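Kitside Help Desk
Tickets / Registration / Sibling sign-ups
Ticket: Scholarship families dropped from the winter session when siblings share one account
Opened: 2021-12-11
Status: Closed - fixed with manual cleanup
Product: Kitside Registration
Organization: Pumeck Neighborhood Arts

Original report

We run free and low-cost after-school classes in mural painting, drum line and printmaking. Winter sign-ups opened in the morning and by lunch we had 43 children showing as "Released" who had been confirmed an hour or two before. Parents got the confirmation email and then a second email saying the seat had been given up. None of them had canceled.

What the released children have in common:

They are all on the full scholarship rate.
They all have a brother or sister on the same parent account.
The brother or sister still shows as confirmed.

Paying families with two or three children are fine. Scholarship families with one child are fine.

What we tried before writing:

Logged out and back in. No change.
Turned the waitlist off for mural painting. The released seats stayed released.
Put one child back in by hand from the roster page. She showed as confirmed, and then went back to Released a few minutes later.
Checked the class caps. Drum line is capped at 24 and had open seats the whole time.

We need this sorted before the waitlist sends its next round of offers. If the seats go to other families we can't take them back.

Reply from Kitside support

Thank you for the list. Please pause waitlist offers for the whole session, under Session Settings, Offers. Turning the waitlist off for a single class doesn't stop the release job, so your test there would not have shown anything.

Please also tell us what is in the "Household award limit" box on the scholarship rate, and whether it was changed since your August session. 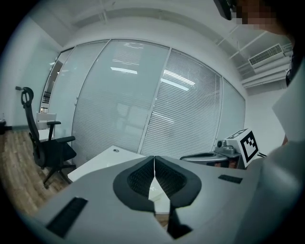

Stanciu

Offers are paused as of a few minutes ago. Two went out before I got to it, both for printmaking, and I have called those families.

The household award limit says 300. In August it was blank. We filled it in this fall after moving our scholarship fund over from the Rinov spreadsheet import, and I took it to mean the most we would give a household in dollars over the year. One winter class is worth 200, so a family with two children comes to 400 and goes over.

That would explain the siblings. It does not explain why the system confirmed them first. If a family is over the limit I would expect it to say so at checkout, while they are still on the page.

I also went back through the list and there is one child on it with no sibling. She is signed up for both mural painting and drum line, so I think it is the same thing.

Reply from Kitside support

Yes, same cause. The limit is checked per household, per session. Checkout looks at each child separately and lets them through. The release job runs afterward, adds up the household, and drops the most recent sign-up until the total is under the limit. It is also why your hand-entered child was dropped again.

Steps to clear it:

1. Keep offers paused.
2. Open Rates, Scholarship, and clear the household award limit. Leave it blank. A zero will release everyone.
3. Save, then wait for the next release job to finish. The time of the last run is at the bottom of the Rates page.
4. Go to Roster, filter by Released, and choose Restore with original time stamp. Do not use Add Child, as that puts them at the end of the line.
5. Turn off the automatic email before you restore, unless you want each family to get a third message.
6. Turn offers back on.

Follow-up from Pumeck Neighborhood Arts

Done in that order. All 43 are back in their classes with their first sign-up times. Printmaking is now 2 over its cap because of the offers that had already gone out. We raised the cap and will set up another table.

We left the automatic email off and wrote to the families ourselves, in English and Spanish.

One request: please change the help text next to the limit box. It only says "Maximum award," with nothing about sessions.

Reply from Kitside support

Help text change logged. A warning at checkout has been passed to the registration team as a separate request, with no release date yet. Closing this ticket. Replying to it will open it again.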